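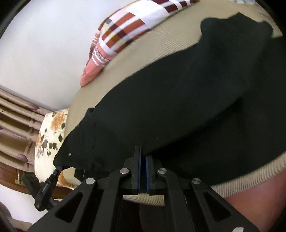
Hand gripper at the edge of a dark garment laid out on a mattress. Garment handling, bedroom station.

Garment Handling Automation: Questions from Staff

Applies to folding, sorting and room-turnover staff at the Gamside site. Last revised March 11, 2025. Questions were collected at the shift meetings and edited for length by Yanti Ngui.

What is being automated?
Two tasks: picking up single garments from a flat or soft surface, and the first fold. Sorting by fabric, stain inspection, pressing and bagging are not in scope. The system is called Uvlow. It is supplied by Skaltosero, who also handle repairs.

What is the hand gripper for?
It records how a person picks up and moves cloth. The operator holds the gripper, closes the two fingers on the garment and carries out the task at normal speed. The recordings are used to train the arm at the folding table. The hand gripper does not move by itself.

Why record on beds and mattresses when the arm will work at a table?
Cloth on a soft surface behaves differently from cloth on a hard one. The surface gives when the fingers press down, and the edge of the garment sinks with it. Room-turnover staff collect items from beds every day, and Skaltosero asked for both conditions. Pillows and cushions stay where they are during recording.

Which garments are hardest?
Heavy dark ones. Black cloth shows little contrast at the folds, so the edge is difficult for the software to find. Seams and pocket openings are also a problem: the fingers can close on one layer when two are needed. Lightweight shirts slip but are easier to locate. The current failure list is posted beside the folding table and is kept by Nicanor Cordero.

How many recordings have been made?
1,932 up to the end of October. Of these, 362 were rejected, mostly for dropped garments that were not marked as drops. A dropped garment is a valid recording if it is marked. Do not repeat the task to hide it.

Do I have to take part in recording?
No. Recording is a voluntary assignment and is paid at the normal rate plus the equipment allowance. Refusing it is not entered in your file and has no effect on shift allocation. Staff who sign up may withdraw at the end of any session.

How long is a session?
Four hours at most, including setup, with a break at the halfway point. The limit was set after the first trial, when two operators reported soreness at the base of the thumb. If you notice this, stop and report it to Kiều Vương. The remaining time is paid.

Will the recordings show me?
Hands and legs may be in view. Faces should not be. Files are stored under a session code, and supervisors do not have access to them. They may not be used to measure individual speed or for discipline. This is written into the agreement with staff representatives, section 8. If you think a recording shows something it should not, give the session code to Trí Vũ and it will be deleted.

Will jobs be cut?
No positions are being removed in the current contract period. Two vacancies at the folding table will not be filled. After the contract period there is no commitment either way, and management has been asked for one in writing. The answer will be added to this page when it is received.

What changes for people at the folding table?
One person per shift moves from folding to attending the arm. The attendant loads garments, clears misgrips and decides when a batch goes back to hand folding. The other positions continue as before. Expect more standing and less reaching. The attendant position rotates every two hours, and nobody is assigned to it twice in one shift.

Is the attendant position graded higher?
Yes, by one step, and only for hours worked in the position. Several people have objected that this makes pay hard to predict. Finbarr Duggan is collecting figures from the payslips and will raise it at the next pay review.

What training is given?
One day at the table with the arm switched off, then one day with it running at reduced speed. Written material is available in English and Vietnamese. Đồng, the training contractor, runs both days. Attendance counts as working time.

What do I do if the arm holds a garment and will not let go?
Press the stop button and wait for the light to go out. Open the fingers with the release lever on the wrist. Do not pull the garment. Check it for damage at the grip point, write the item number on the misgrip sheet and put the item in the gray bin.

Who pays for a damaged garment?
The company. Damage at the table is logged against the machine, including when an attendant loaded the item.

How should the hand gripper be stored?
Fingers open, in its case, on the shelf by the linen store. Wipe the finger pads with a dry cloth. Check the pivot joints for lint before closing the case. Do not tighten the screws; loose joints go back to Skaltosero.

Where do I send other questions?
Use the question box at the time clock or speak to Yanti Ngui. Unsigned questions are accepted.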